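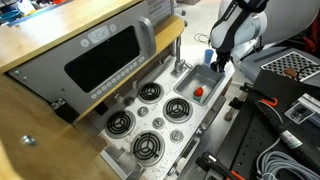 How long should a combi microwave last before it's worth replacing instead of repairing?
Mine did nine years of daily use before the magnetron went, and the repair quote came to more than half the price of a new one, so I replaced it.

fennelseed
Thanks, that helps. Ours is a Bisgaard built-in, 800 watts, and it has started humming loudly and taking twice as long to heat a bowl of soup. We moved in with it already fitted in September, so I have no paperwork. The Nenent shop in town said they'd look at it if I took it in, but it's screwed into the cabinet.

old_trivet
Loud hum with weak heating is often the diode or the capacitor. Please don't open it yourself. The capacitor can hold a dangerous charge with the plug out. Get someone who does it for a living.

marrowfat
Agree about not opening it. Don't agree it's worth calling anyone. By the time you've paid a call-out you could have a freestanding one from Josent and put it on the worktop. We did that and use the old gap for trays.

fennelseed
The worktop is the trouble. We've got very little of it and the toaster already lives on the windowsill. 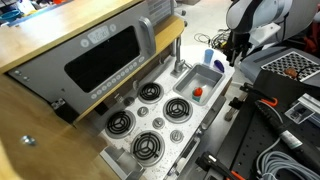
I measured the gap last night and it's slightly narrower than the standard size, which I'd not noticed before. So a straight swap might mean cutting the side panel, and I'm not keen on that.

old_trivet
Check whether the filler strips come off before you cut anything. On a lot of fitted kitchens there are two, one each side, held on with short screws from the inside. Take them off and measure again.

kettle_on_2
Cininel do a narrow one that went straight into my mum's kitchen. Bit slow but quiet. The trim kit was extra.

marrowfat
I had a Cininel and sent it back. The turntable stuck on anything heavier than a dinner plate.

kettle_on_2
Hers has been fine for two years. Maybe you had a bad one.

marrowfat
Maybe. I wouldn't buy another.
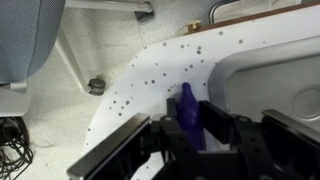
Does a built-in microwave need gaps around it for air?
Most do, and the manual gives the distances for each side and the back. Blocked vents make them overheat and cut out.

fennelseed
There were filler strips! Took them off and the gap is the standard size after all. I'm getting one quote for the repair, and if it's silly I'll look at a new one.

old_trivet
Good. Ask whether the call-out fee comes off the bill if you go ahead. Some do that and some don't.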